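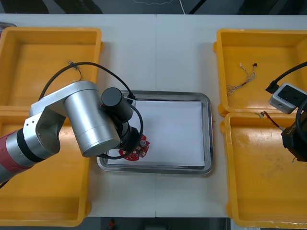 Qianru Yao has managed the parts and stores program at the Elness technical campus in Starkville for 14 years. In that time the program has moved twice, changed its cataloging system once, and grown from a single locked closet into a service that supports every teaching workshop on the site. She met with us in February to discuss how a shared stockroom is run, what students learn from it, and what she would like to see change.

Ms. Yao came to the position from a hospital supply department, where she was responsible for linens and small equipment. She describes the transition as easier than her colleagues had expected. "A stockroom is a stockroom," she said. "People want the item, they want it now, and they want to find it where it was last time. The hospital taught me to respect that last part."

When she arrived, the campus held its components in mixed cartons that had been labeled by several generations of instructors. Some labels gave a part number, some gave the name of a course, and one, which she has kept, read only "good ones." Her first decision was to stop buying for an entire term. Staff used what was already on the shelves, and each item was entered in the catalog as it was issued.

"It was not a popular decision," she said. "One instructor wrote to me every morning at 8:15 for two weeks. But by the end of the term we knew what we owned, and we had found a good deal that we had been buying again every year."

The catalog now lists 768 separate items, from machine screws to bench power supplies. It runs on Bridix, a lending and inventory package the campus adopted after a trial of several months. Ms. Yao speaks well of the software but does not credit it with the improvement. In her view, the larger change was the rule that every returned part goes to a holding area before it goes back to its drawer.

Small electrical parts are the usual source of difficulty. Relays, switches, and solenoids of different voltages can look almost the same once they have left their packaging, and a student who picks up the wrong one may spend an afternoon looking for a fault in sound wiring.
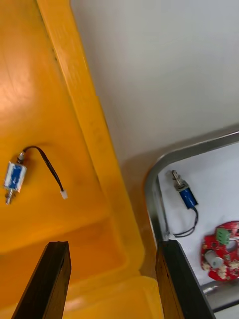
"The part goes back in the drawer for the voltage printed on it, and if you cannot read the print, you test it or you set it aside," Ms. Yao said. "I do not accept a guess. I would sooner throw away a cheap part than have it turn up in the wrong student's project."

Bogdan Husar, who teaches the introductory electrical course, joined the second half of our conversation. His students are required to complete 10 hours of stockroom service before they begin independent work. The requirement was proposed by Ms. Yao and adopted by the department on a trial basis. It has since been made permanent.

"I had doubts," Mr. Husar said. "I thought of it as time taken from the bench. Then I noticed that the students who had done their hours were reading data sheets without being told to. They had handled the parts and they had questions about them."

Mr. Husar also pointed to the effect on course planning. Instructors must now submit their parts lists 24 days before a unit begins. He acknowledged that he has missed the deadline more than once, and Ms. Yao confirmed this.

Asked about funding, Ms. Yao was direct. The stores budget has remained level while the cost of connectors and wire has risen. A gift from the Văduva fund paid for new shelving and a second issue counter, but gifts of that kind do not cover consumables, and roughly a third of what the stockroom issues never comes back. "Nor should it," she added. "Solder is meant to be used. Heat-shrink is meant to be used. The budget should say so plainly — at present it treats them as losses."

She would also like to extend opening hours into the evening, when part-time students are on campus. A proposal is before the department. Until a decision is made, evening classes will continue to draw their materials in advance through their instructors, and requests should reach the issue counter by 3:00 p.m. on the day of the class.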